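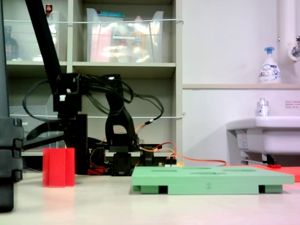 Does the new controller board hold the small arm any steadier than the old one? Steadier once it has stopped moving, but a bit rougher on the way there.

November, late afternoon
Bench notes, Nevance workshop
3 comments | 3 shares

I meant to write this up at lunch and then of course got carried away with the tuning, so forgive the order things come in. The old board is the Arkusura we have had all year, and the new one is the Navetti that Cervantes lent us (please do not let me forget to thank them properly, they even sent the spare leads!). Same arm, same servos, same supply, same little job for both of them: take the red block to the green board, let go, back off, go home.

I ran the Arkusura first while it was still warm from the morning. It managed 25 runs without a fault, which pleased me no end, but the wrist has that old habit of humming and creeping a little when it is asked to wait. You can hear it from the door. Turning the hold gain down quietens it and then the whole arm sags, so I put it back where it was and left it alone.

The Navetti is a different animal. It goes quiet the moment it arrives, and I stood there for a while thinking I had lost power. The trouble is the start of each move – there is a little kick, worst at the shoulder, and I could feel it through the bench with my palm flat. I stretched the ramp to 52 milliseconds and that took most of it away, though the arm now feels rather sleepy on short moves. I would like to try a longer ramp on the shoulder only and leave the wrist brisk.

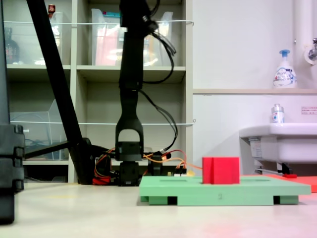 Ravindra Nishad thinks the kick is down to the supply and nothing to do with the ramp at all, and he would like us to put a meter on the servo line before anyone touches another setting. He also reminded me that the Arkusura did something similar when it was new, and that we spent far too long blaming the software for it.

He may well be right, and I am happy to be told. So: meter on the line first thing, same ramp as today, and nothing else changed. I have saved both sets of gains on the shared drive under the board names. If you need the arm before then, please leave the Navetti plugged in and note down anything odd, even if it seems too small to mention. The kettle is descaled, by the way.

Questions about these notes: ask at the Nevance bench
© Nevance workshop notes
Back to top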